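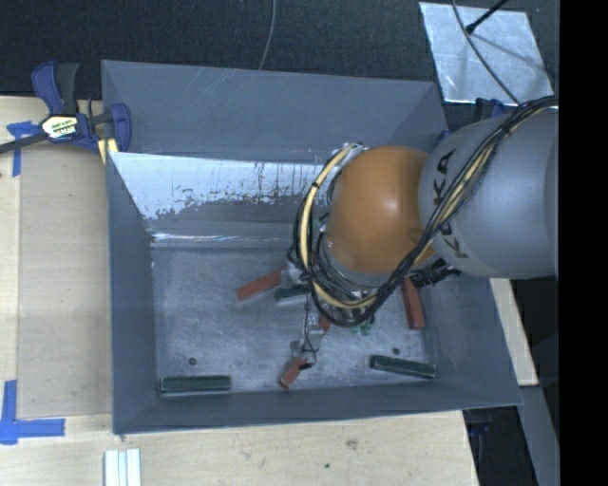 Figure 2. Bin-picking cell used in the study, with the metal bin clamped at its upper left corner and red and green blocks on the floor of the bin.

4. Working Rules for the Cell

4.1 Why the rules were written down

When we started the block-picking trials, the cell at Stenville had a risk assessment and an emergency stop test, but it had no written rules for the ordinary work between two trials. Each operator had own habits. One of us refilled the bin by hand, another used a tray, and the gripper was sometimes closed and sometimes open when a person reached in. The results of the first weeks in May were difficult to compare for this reason, and we excluded them from the analysis in Section 5.

The rules below were drafted by T. Mokoena and revised two times after comments from G. Joubert, who was responsible for safety at the Matlala site. They do not replace the risk assessment of the cell. They describe what an operator must do before, during and after a run, and they are short enough to hang on the fence.

4.2 Fixing of the bin

The bin must not move relative to the robot base. In our cell it is held to the table with bar clamps (Figure 2). A clamp was preferred to bolts because the bin is exchanged between experiments, but a clamp can become loose with vibration and with contact of the gripper against the wall. We therefore require that every clamp is checked by hand at the start of each session and again after every 60 picks. If a clamp has turned, the run is marked as interrupted and the bin position is measured again.

Reference marks on the table are made with colored tape. The marks serve for a quick visual check only. They are not accurate enough for calibration, and the rule says clearly that an operator may not push the bin back to the tape and continue. Two operators did this in the early period, and the resulting offset was found only when the grasp failures were already analyzed.

4.3 Cables and hoses on the arm

The cable bundle on the outside of the arm was the most frequent subject of discussion. The loop near the wrist must be long enough for full rotation of the last joint, but a long loop can touch the bin wall or lie on the parts when the arm is low. We adopted the following practice. The wrist is moved by hand guiding to both limits of the planned rotation, with the tool at the lowest point of the workspace, and the operator looks at the loop from two sides. The ties are adjusted until there is no tension at the connectors and no contact with the wall.

Thin sensor wires along the fingers need separate care – they are easy to forget, and they fail first. They must be fixed on the outer side of the finger wherever the geometry allows it. A wire between the finger and the part changes the grasp, and such a trial cannot be counted as valid.

4.4 Placing the parts

The blocks are placed in the bin by a person only when the drives are off. The Zendier protocol, from which we took the idea of a random start, asks for the parts to be poured from a tray. We found that pouring leaves many blocks against one wall, so we ask the operator to spread them once with the flat hand and then not to correct any single block. A block close to a wall or in a corner stays where it is. Difficult positions belong to the task, and removing them would make the success rate look better than it is.

Worn blocks are kept in use as long as the edges are complete. The same is valid for the bin. Scratches change the reflection of the metal and can disturb the camera, so a new bin may not be introduced in the middle of a series.

4.5 Interruptions and records

Any entry of a person into the cell stops the run. The operator writes the reason in the log before the restart, and not at the end of the session. In total 3411 picks were recorded under these rules. Of them, 488 belong to interrupted runs and are reported separately in Table 3.

At Flundmont, where the same rules were used with another arm, 1139 picks were recorded. The operators there asked for one change – the clamp check after a fixed number of picks was replaced by a check at each refill, because it was easier to remember. We have no data which shows that one version is safer than the other, and both are permitted in the present text of the rules.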